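4.2 Recording Grasps on Shaggy Fabric 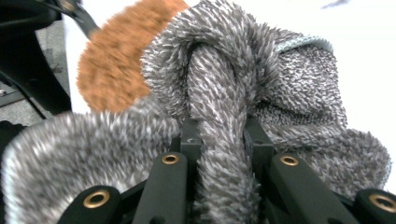 Gray-and-white shaggy textile bunched between the fingers of the hand-held gripper.

The Vadeck sales sheet says soft goods take "a few quick takes." Plan on 50 per item. We have yet to see a usable policy come out of fewer than 34, and even those were shaky on anything with a deep pile.

1. Open a new session in Akpan and enter the item name. Skip the auto-label option. It guesses, and it guesses badly.

2. Bunch the fabric before each take. Flat starts only teach the system flat starts.

3. Close the fingers slowly and hold for 2 seconds.

4. Lift, set down, open fully, then stop the take.

5. Play the take back at normal speed. Delete it if a fold hides the fingertips the whole way through.

NOTE: The quality score in Akpan mostly rewards smooth motion. A high score does not mean the grasp was any good. Watch the take.

CAUTION: Long tufts can work into the finger joints. Power down before pulling fibers out.

CAUTION: Do not mix operators within a session. The software claims to correct for this. Ngozi Ibrahim's tests at Mondport in October did not bear that out.

For trimmed or hemmed edges, see 4.3.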